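Bimanual assembly cell, notebook
15/01/2020
Last updated by K. Koval
3 comments · 0 shares

Entry by Tamara Zinchenko. Present: Kyrylo Koval, Yurani Llanos for the second half.

Subject: protective stop on left arm during pole seating, base frame job for Piletti. Stop category logged as joint torque limit, wrist 2. No injury. No visible damage to the arm. One frame corner marked.

Background for anyone picking this up cold. The job is the white moulded base with the corner sockets. Poles go into the sockets by push and quarter turn, the left gripper steadying the frame near the joint while the right gripper does the turning. The program is the one Graça wrote in December, with the approach heights changed for the black cover. Speed override was at 40 per cent for the whole session.

First runs were clean. Kyrylo had the pendant, I was logging. On run 12 the left gripper came down to the frame corner as normal, closed, and then the force trace on the left wrist began to climb while the commanded position was constant. It went on climbing until the right arm began its turn, at which point the left controller tripped. The right arm did not stop. It carried on with the rotation for the remainder of that move and only halted at the next sync point, when it found no partner.

That last part is the safety matter and I want it dealt with before the torque question. A protective stop on one arm is supposed to stop both. I checked the safety I/O map on both controllers. The emergency stop is cross-wired and works: pressed on each pendant in turn, both arms dropped out. The protective stop output is configured on the left controller but on the right it is assigned to an input that the current installation file does not use. The file on the right controller is older than the one on the left. My reading is that the right was restored from backup after the Rukness visit and not checked.
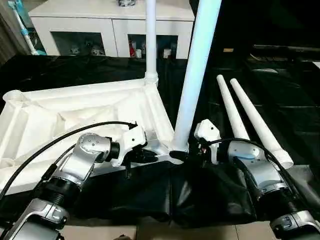
Both arms at the base frame, front corner joint. Two tapered rods to the right.

Torque climb. Three candidates, in the order we took them.

1. Cable. The gripper lead on the left arm loops over the wrist and into the top of the housing. If it pulls tight at the end of the approach it loads the wrist. Kyrylo jogged through the approach at low speed with the gripper open and the frame removed. Trace flat. Repeated with the lead held clear by hand on a stick, arm in reduced mode, same result. Not the cable.

2. Payload setting. Left was set to 893 g, which agrees with the value on the gripper sheet. Right the same. Not this.

3. Frame moving on the cover. The cover is loose fabric and the frame is not clamped. We put tape marks on the cloth and on the table and ran the sequence again, stopping before the turn. The cloth mark had moved relative to the table mark, towards the front, and the frame had gone with it. Each cycle drags it a little further. By the later runs the left fingers are closing on the rib beside the joint instead of the flat, and the arm is trying to push the rib aside to reach its programmed point.

I am fairly confident in 3 but we have not reproduced the trip itself, only the drift. Did not want to do so with the stop chain as it is.

Yurani asked why the force limit in the program had not caught it earlier. The limit is set at 75 N but is only evaluated inside the insertion block. The holding arm is outside that block the whole time, so on the left side nothing was watching except the controller's own joint limit. Same structure in the Meltico program, which was the template for this one. That should be checked as well.

Actions

- Cell tagged out for two-arm work until the protective stop is cross-wired and tested in both directions. Single-arm jogging allowed, other arm powered down. (TZ)
- Reload matching installation files on both controllers. Write the checksum on the inside of the cabinet door. (KK)
- Test sheet: trip each arm deliberately at low speed, confirm the other stops, both ways, signed by two people. (KK, YL)
- Move the force check so it covers the holding arm. Ask Graça before touching the sync points. (YL)
- Pull the cover tight and fix it at the table edges, or take it off. Locating stops for the frame, drawing to Melnychuk.
- Marked frame set aside with a label. Do not reuse it for fit trials.

Logs from both controllers copied to the shared drive under today's date. The right controller clock is slow against the left, so line them up on the sync events and ignore the timestamps.

Comments (3)

Graça Arruda: Fine to move the force check. Leave the sync before the turn where it is, the regrasp depends on it.

Yevdokiia Pylypenko: Confirmed the Meltico program has the same gap. I have pulled it from the run list.

Kyrylo Koval: Files reloaded, checksums match. Stop test still to do, tag stays on.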